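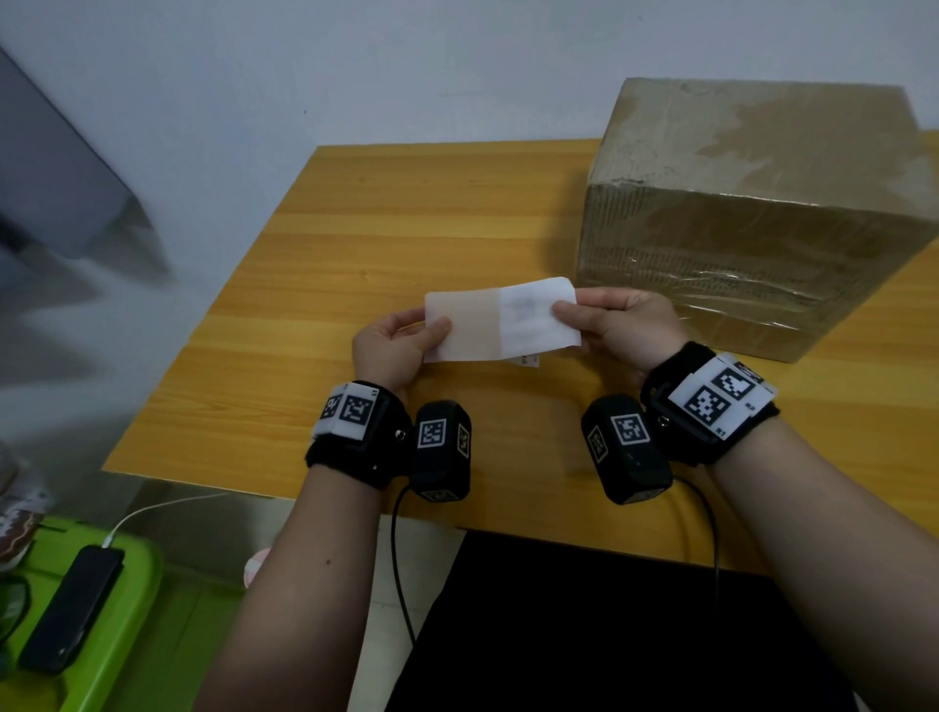 Figura 6.1. Sujeción de una pieza con las dos manos durante una sesión de registro. Las placas de ambas muñequeras llevan marcadores cuadrados en blanco y negro.

Capítulo 6
Registro de tareas manuales con marcadores

6.1 Planteamiento del proyecto

El proyecto de este capítulo ocupa la segunda mitad del curso y se realiza en equipos de dos personas. El objetivo es obtener, a partir de una grabación de vídeo, la posición y la orientación de ambas muñecas a lo largo de una tarea de manipulación sencilla, y emplear después esas trayectorias como referencia para un brazo de sobremesa. El control del brazo se trata en el capítulo 7. Aquí interesa únicamente la medida.

El material procede del taller de robótica de Prostadthorpe, donde la práctica se impartió por primera vez en mayo bajo la dirección de Rongrong Tan. Las plantillas de las placas y el programa de detección, denominado Prosow, se distribuyen con el cuaderno de prácticas. El lector que disponga de otro detector puede utilizarlo siempre que devuelva las cuatro esquinas de cada marcador en coordenadas de píxel.

6.2 Por qué la muñeca

En una tarea bimanual los dedos se ocultan entre sí con frecuencia. Cuando se sostiene una lámina por los extremos, como en la figura 6.1, un pulgar descansa sobre la cara anterior y los demás dedos de esa mano quedan curvados por detrás. Un marcador adherido a un dedo desaparecería en buena parte de los fotogramas. La muñeca ofrece una superficie más estable y permite fijar una placa rígida sin modificar el agarre.

La contrapartida es conocida: la pose de la muñeca no determina la de los dedos. Para las tareas del capítulo (tensar, girar, trasladar y depositar) la aproximación resulta suficiente. Para enhebrar o atornillar no lo es.

6.3 Geometría de las placas

Un marcador plano se detecta mal cuando su normal forma un ángulo grande con el eje óptico de la cámara. Por ese motivo las placas se pliegan: al girar el antebrazo, una cara se pierde y otra entra en el campo visual. Cada cara lleva un código distinto, y las etiquetas impresas junto a los códigos sirven al operador para no intercambiar el lado izquierdo y el derecho durante el montaje.

Sea M el sistema de referencia de la muñeca y K el de una cara cualquiera de la placa. La transformación de K a M es constante mientras la placa no se deforme, y se obtiene una sola vez por calibración. Si en un instante se detectan varias caras, se dispone de varias estimaciones de M que deben coincidir salvo ruido. La discrepancia entre ellas es el primer indicador de calidad que el equipo debe representar — antes incluso de dibujar la trayectoria.

6.4 Condiciones de la sesión

Cada equipo graba 17 repeticiones de la misma tarea. La muñequera se ajusta antes de la primera y no se toca hasta la última; si se desplaza, la serie se descarta y se calibra de nuevo. Los cables deben conservar holgura en todo el recorrido. Un cable tenso introduce una fuerza lateral que altera el movimiento natural y, en casos extremos, gira la placa.

La iluminación será difusa. Las superficies brillantes próximas a la zona de trabajo, entre ellas la cinta adhesiva transparente, pueden producir reflejos que el detector confunde con bordes. Prosow limita la búsqueda a 2000 contornos candidatos por fotograma; superado ese valor, el fotograma se marca como no válido.

6.5 Error de reproyección

Conocida la pose estimada, las esquinas teóricas del marcador se proyectan sobre la imagen y se comparan con las detectadas. La raíz del valor cuadrático medio de las distancias se denomina error de reproyección y se expresa en píxeles. Un valor bajo no garantiza una pose correcta: en marcadores pequeños vistos casi de frente existen dos orientaciones con errores similares, y el estimador puede saltar de una a otra entre fotogramas consecutivos. El apartado siguiente estudia esta ambigüedad y el modo de resolverla con la información de las caras contiguas.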